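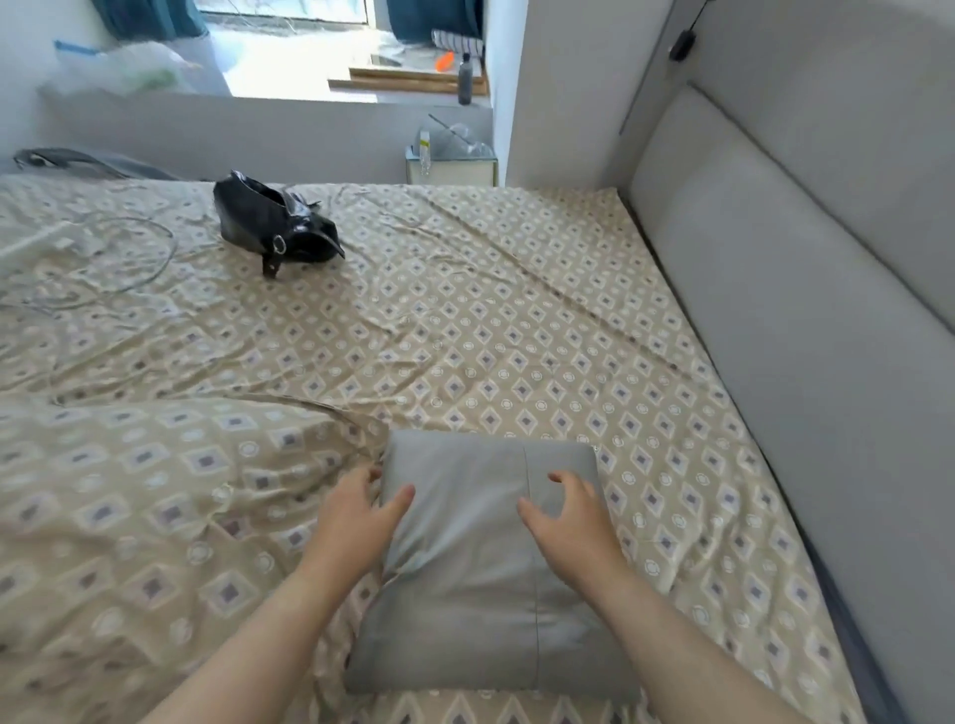 Cotton percale and cotton sateen start from the same fiber and end up behaving differently, mostly on account of the weave. Percale is a plain weave, one thread over and one under. Sateen floats each thread over several others, so more of it lies on the surface and the cloth feels smoother and drapes closer. It also snags more easily.

I have been rotating two sets since September, a percale from Illari and a sateen from Saludo. Both get a warm wash and a low tumble, and I pull them out while slightly damp. Percale wrinkles more. A line-dried percale sheet holds its creases until somebody irons it or sleeps on it.
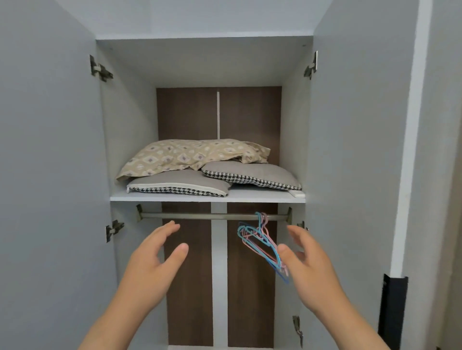

Thread count is the other number people shop by. It is the total of warp and weft threads per square inch, and multi-ply yarns let a mill count each ply separately. I ignore it and look for single-ply, long-staple cotton.

Shrinkage is easier to check at home. I marked a 90 cm line on the Saludo flat sheet with laundry pen and measured again after 3 washes. It had lost roughly 2 cm along the warp. The Illari sheet gets the same treatment next, starting Thursday.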